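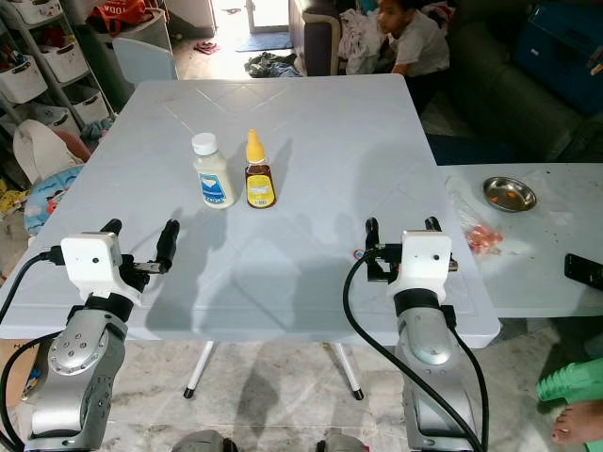

Throughput is the wrong first measure for a two-arm station. At Nirstead the pilot moved 1,806 bottles in its first month, and the report stopped there. Florencio Montes, on the packing line, now spends his shift clearing faults - a different job, at the same pay grade.

The task changed from lifting to watching. Lifting tires the back; watching tires attention, and breaks were never rescheduled to match. Operators got 3 hours of training on fault codes and none on when to overrule the arms.

I would fix the job description before buying a second unit. Pay for the judgment, and put the stop button in writing as the operator's call.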